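The jar drawer, and a small confession

I've been saving glass jars since May and it has got a bit out of hand. The count stands at 67 (yes, I went through the lot on the kitchen floor) and the drawer no longer shuts! So this month's tidy-up is all about which ones earn their place. My rule is that a clear glass jar stays if I can see what's in it from across the room, and anything cloudy goes off to the Teltham swap shelf.

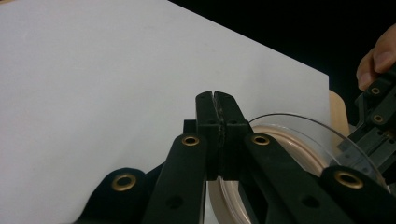
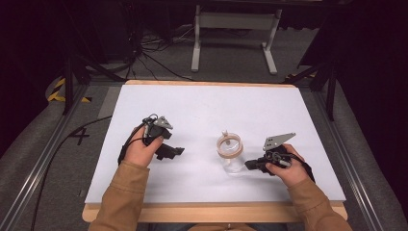
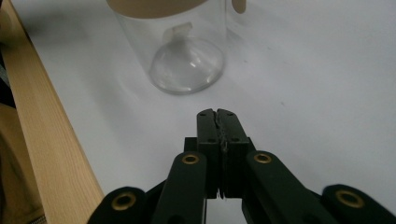 Lids are the real headache, mind you. I've got ten without a jar to their name, and Shabani Ogola has kindly offered to take the odd ones for his seed trays. If you've any going spare, small ones especially, drop them in the crate at Cutow by 15/12/2021 and I'll sort through them with a cup of tea. Labels soaked off first, please, I'm still picking bits of the last batch out of the sink.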